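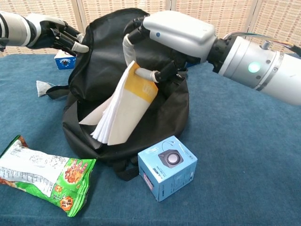

Jelle Postma
24/05/2021

Our school's parent newsletter has a new offer in it. Nine weeks, online, and you come out a "present dad". The outfit is called Minance. I have questions.

First one: present where? I was in the kitchen reading their brochure while my daughter told me a long story about a snail. I missed the end of the snail.

The course has 63 "connection prompts". Number 13 is "Ask your child what made them feel brave today." I tried it. She said "nothing" and asked if we had any cheese.

My mate Leemans did the whole thing last July and swears by it. Fair enough. But when I asked what changed, he said he'd started putting his phone in a drawer at dinner. You can do that for free. We've all got a drawer.

They claim 112 families have "transformed their home culture". Who checked? Did anyone ring the kids? I'd want to hear from a fourteen-year-old before I believed a word of it.

Someone's replied that I'm being defensive. Maybe. I yell about shoes more than I'd like, and I apologise for it less than I should. I'm just not convinced a workbook fixes that. Saying sorry about the shoes might.

What bugs me is the idea that there's a correct script and the rest of us are winging it. My own dad never asked me a deep question in his life. He drove me to swimming at an awful hour and sat in the stands with a thermos. Was that present? I reckon it counted.

To be fair to them, the week on listening looks decent. Let the kid finish, don't jump in with a fix, leave the silence alone. I'm bad at all of it. I'd still like to know why it's behind a paywall with a certificate at the end.

Yes, a certificate. For the fridge, I suppose, next to hers for the swimming.

A few of you have asked if I'm signing up. No. I'm going to try the drawer for a fortnight and see if anyone in this house notices.

Also went back and asked about the snail. It got under the fence and she's hoping it has a cousin next door.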